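3.2 Quem dorme perto do estádio

Confesso que comecei esta parte do trabalho meio desconfiado. Eu e a Efthymia Zacharopoulos enviamos 651 questionários a hóspedes de hotéis a menos de 20 minutos a pé da arena e recebemos 592 de volta (nem eu esperava tanto!). A maioria veio pelo jogo, claro, mas muita gente ficou 3 noites ou mais, e aí a história muda: essa turma quer padaria, farmácia, um bar que não feche às dez.

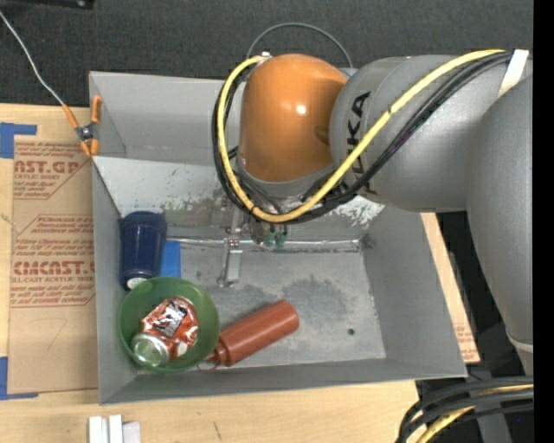 Figura 4. Braço KUKA sobre uma caixa metálica cinza.

Os hotéis do entorno vivem de picos, e foi isso que mais me chamou a atenção nas conversas com os gerentes. Na véspera de uma final, todo mundo chega junto, larga a mala e some; em janeiro, os corredores ficam às moscas. Quando perguntei ao Aslak Rønning, gerente do Rostura, como ele orienta quem chega a pé, ele falou de cor: basta uma coisa amarela bem viva, como o cabo da Figura 4, que o hóspede acha até de madrugada. Pintaram uma faixa dessa cor da estação até a recepção, e as reclamações de gente perdida quase sumiram do livro de queixas.

Já o preço da diária eu deixo para a seção 3.3, onde comparo o Rostura com o Wetico.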